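From: Wumpini Agbeko
To: stusero-football
Date: September 19, 2026
Subject: Re: [stusero-football] Away match at Jovport, tickets and the train

Hello all,

Thank you for the long message. I answer under each part, I hope it is easy to follow.

> The club got 467 tickets for the away end. Last time at Jovport we
> had more than this and still many people stayed outside. Is it true
> that season card holders go first again?

Yes, they go first, but only until the sale opens for members. I asked at the ticket window and the lady was clear on this point. If you hold a card and you want to sit with a friend who has no card, you must wait and buy together. You cannot change the seat later.

> Also the ground. I read that it holds 2000 now, after they closed the
> old stand. Does anybody know where the visitors enter?

The visitors' gate has moved. In July I went there for the friendly against Barros, and we entered from the side of the river, next to the parking lot. The old gate on the main street was locked and there was no sign on it, so several of us walked all the way back. Please go directly to the river side.

> And I still think we should play with two strikers. One alone up
> front against these defenders is a waste of ninety minutes.

Here I do not agree. Against Pludura we tried two strikers and our midfield was open for the whole first half. Their number eight received the ball, turned and had time to look up, again and again. When the coach took off one striker and put a third man in the middle, we finally kept the ball. The goal came from the left side - a simple cross and a header. I would start the same way at Jovport, because their pitch is narrow and the second ball is very important there.

What worries me more is the right back. He is young and runs well, but he goes forward and leaves the space behind him. Jovport will surely look for it with long passes.

About the train: the 1618 is the last one which arrives before kickoff. The ride takes around 37 minutes, and then you walk along the river. I will stand at the front of the platform with the green flag. For the way home I have two free places in my car, write to me privately if you need one.

Regards,
Wumpini

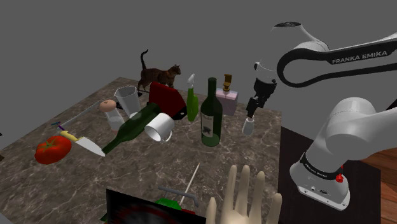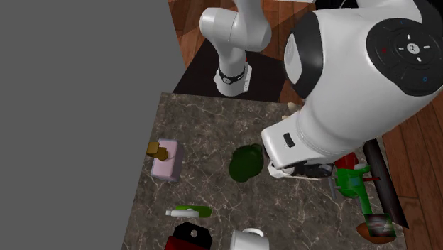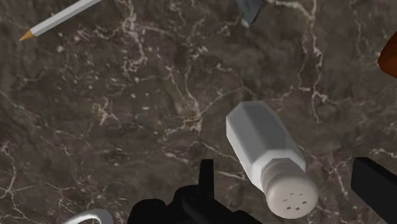 Computer renderings; the robot arm is in the first and second.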